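About Skekadent

Skekadent started in March in the back half of an old carpet store in Vondport. Three of us, one van, no heat. We tidy living rooms. Just living rooms. Kitchens we send over to Mersha, they're better at it.

What we do: coffee tables mostly, also shelves, couches, the pile by the door. First visit is 91 minutes, flat price, pets fine. We sort, you decide, we carry out whatever's leaving. Remotes get one home. Controlers too. Half-finished drinks go to the sink before anything else gets touched.

114 homes so far, most of them in Vondport and out along the Pritow road. Evenings OK, Sundays no.

A coffee table with a water bottle, a game controller and a TV remote on it is a short job. We like those.

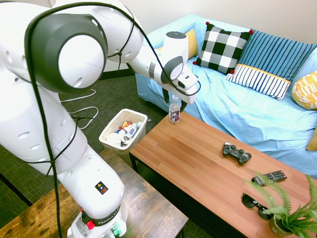
Pritow Tenants' Newsletter wrote that we were quick and didnt make anyone feel bad about the mess, though it wished we did closets. Closets are coming. Call or stop by the shop, side door, ring twice.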